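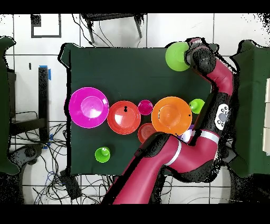
Sorting by Size, and Other Things I Thought Were Solved

June. Posted by the author at 11:40 p.m.

The task is called "dishes by size" in our config, and on paper it's the dullest thing in the repo. Find every bowl, plate and cup. Pick them up. Put them in a row, biggest on the left. I wrote the planner for it in an afternoon and have spent the weeks since then apologizing to it.

The planner was fine. It gets a list of objects with radii and returns a list of places. A child could check its work, and the unit tests do. The trouble is the radii, which come from Vudov, our segmentation node, and Vudov has opinions about glare. Shiny plastic under ceiling lights gets a white blotch in the middle, and for a while each blotch was its own small dish. We were sending the arm out to collect reflections. It went every time, very politely, and closed on nothing.

I fixed that by merging any mask that sits wholly inside another one. Then it merged a cup into the bowl it was standing next to, from a bad angle, and I unfixed it. What we run now is a merge that also looks at depth, with a threshold of 8 millimeters. I would love to tell you where the 8 came from.

The second headache is that the arm hides the table. When it reaches across, half the dishes drop out of view, and the old tracker took this as news that they no longer existed. So the row would get replanned mid-reach around the survivors, and the arm would set a bowl down on top of a plate it had "lost" a moment before. Zarano, the little world model I bolted on last month, keeps hidden objects alive if the forward kinematics say the arm is in the way. It's 200 lines and most of them are about when to give up.

Last batch was 200 simulated runs with 11 failures, and I went through all 11 with a cup of coffee and a bad attitude. Most were the same bug: two cups of equal size, swapping rank on every frame, so the planner kept politely trading their places until the timeout. Sorting is supposed to be stable. Mine was, but its input wasn't. Ranks now freeze once a dish has been placed.

Still on the list: bowls gripped by the rim rotate a bit on the way over, and the release pose assumes they didn't. I have a branch for this. It's called rim-twist-final-2, so you can guess how it's going.

Last updated: June, 12:15 a.m.

Recent posts
Endale and the case of the missing transform
Why our log files are bigger than our maps
Trying Floler for launch files, week one
A gripper driver that only fails after lunch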